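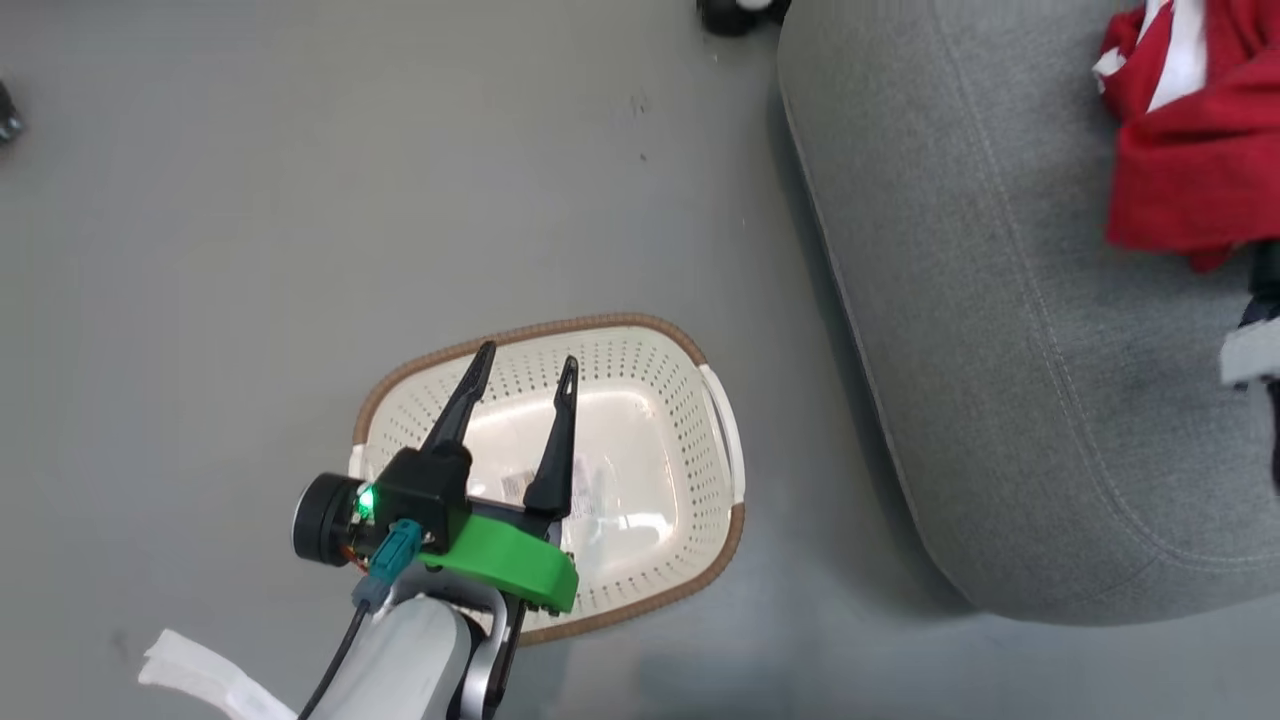 Stillel Student Robotics Club today announced its entry for the Illusus Home Chores Challenge, an open contest for school and community teams whose robots have to do household jobs without a person stepping in. The club's entry, named Latotby, will compete in the laundry event. Practice is under way now on the pickup portion, with the open gripper brought in over a white plastic laundry basket on the floor and a red garment lying on the gray cushion next to it. The bright green housing at the wrist is the newest version and the one the team plans to take to the contest.

The laundry event asks each robot to find clothing left on furniture, pick it up, and drop it in a basket. Two attempts per team. Best score counts. Clothes that land on the rim get half credit, clothes on the floor get nothing. Judges choose where the basket goes and teams don't find out until the clock starts.

"We lost a lot of time early on to the basket," said Jitendra Rana, team captain. "It slides. You bump it once and then everything the robot thinks it knows is wrong. So we went back and spent most of the summer on the approach, coming in from above and keeping the fingers open untill the last second."

Latotby was designed, wired and programmed by club members, who meet after school and on weekends during the season. Members took on the arm, the software and the driving in separate groups, then traded jobs halfway through so everyone has worked on every part. New members recieve a short course in soldering and basic Python before joining a group. No experience needed to sign up.

Support for this year's entry comes from the Chaudhary Fund for Student Engineering, with a grant of $2,023 toward motors, cable and travel. The club is still raising money for spare parts and a shipping case. Donations of any size welcome, also gently used tools.

The challenge will be held in December. Before then the club will run an open practice for families and other teams, details to be posted on the club page. Visitors can watch full timed runs and talk with the drivers and programmers.

Sign-ups for the new season are open now. The club has room for 20 new members, grades 9 through 12. Forms are at the club page or from any current member.

Release date: 28 August 2022

Media contact: Jitendra Rana, Stillel Student Robotics Club. Interviews by request, please allow 2 days for a reply.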